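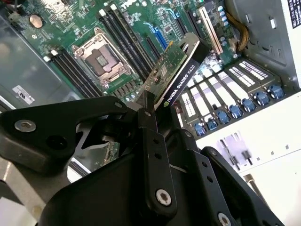 Photo: Wayne Li

I want to write a few posts about a small restaurant in Pondgate where I eat every month. My English is not perfect, so I will go slowly. 1/11

The place is called Akpan. It serves soup and flatbread at lunch, and in the evening there is a set dinner with no menu. You sit down, and the food comes. 2/11

The cook is Sawsan Abou Jaoude. Before this she worked in the kitchen of a big hotel, where one dinner could be for 284 people. Now she cooks for 15, and when the chairs are full she turns the sign on the door. 3/11

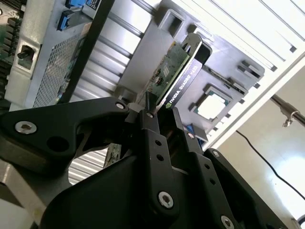 The first dish is always lentils. I did not expect much from lentils. She cooks them with a lot of onion, almost black, and puts sour pickled turnip on top. I asked for a second bowl and she told me to wait, because more was coming. She was right. 4/11

After that I had a whole small fish, fried in flour, with a tahini sauce which was thinner than I know it from other places. You pour it yourself. My friend Matěj Sokol poured all of it, also my part. 5/11

The bread is from Essam Salem, who bakes in the back from four in the afternoon. If you come at five you can smell it from the bus stop. 6/11
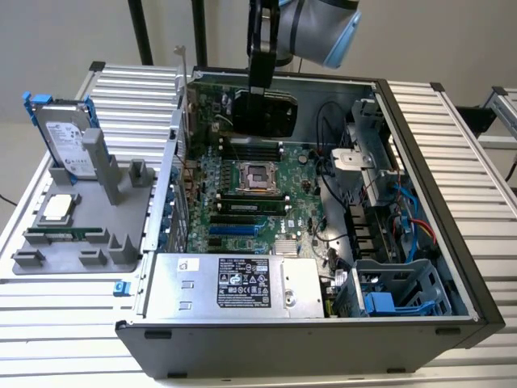 Vol. 11, p. 100

Bread is the one thing you can buy to take home. It is good on the same evening. In the morning it is already hard, so toast it and put an egg on it. 7/11

Now the less good part. The room is loud. The walls are tile and there is no curtain or carpet, and with two big tables talking I could not hear my own friends. If you want quiet conversation, take the corner near the coats. 8/11

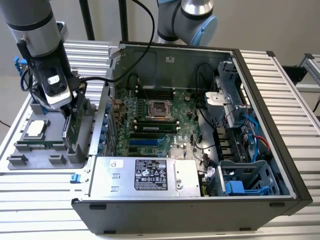
Also the dessert in January was too sweet for me, a semolina cake standing in syrup. Ľubica Pešek, who was with us, says I am wrong and it was the best dish of the night. So please ask her and not me. 9/11

How to get a seat: you must call. They do not answer messages. Call between two and three, when lunch is finished and somebody is near the phone. Say if you do not eat fish, then she makes stuffed zucchini for you. 10/11

They take cards now, but the machine is slow, so I still bring cash. The door is the green one, next to the shoe repair. I am going again next month and will write if the fish is different. 11/11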